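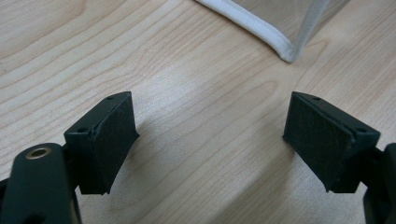
The jaws fully open over the bench, Monday morning.

I look after the hand-held grippers at Hillthorpe, and this week was mostly jaw alignment. We have 6 of them. The one on the bench is number 2, which had started closing with the left finger slightly ahead of the right. You don't notice it on a box. You do notice it on anything thin, as one side gets pushed before the other touches.

The fingers are the black blocks at the ends of the arms. I don't touch them first. I open the jaws all the way, put the gripper down over a flat bit of table and check that both tips reach the stop at the same time. Then I close them slowly by hand and feel for the side that drags.

On number 2 it was the left pivot. Old grease had gone stiff with dust. I cleaned it with a cotton bud and a bit of solvent, wiped it dry and put back a very thin film. Hafþór uses more grease than I do and we have stopped discussing it.

After that I reset the zero. Fully closed, write down the reading, fully open, write that down too, and do it again until the numbers stop moving. The open reading settled at 535, the same as when Renato set it up in December, so I left the linkage alone.

The upper edges of the blocks have gone paler where they rub. I ran a fingernail along both and there was no lip, so they stay on. Jurna want them changed at 2,000 cycles, but our log for this one has a gap in it from when it was lent to Tesach, so I go by feel.

Things I still need to do: order two finger screws, replace the hex key that Octavio borrowed, and do the same check on number 5, which has begun to click when it opens. I think it's the spring, but I'll take the cover off on my next shift and have a look.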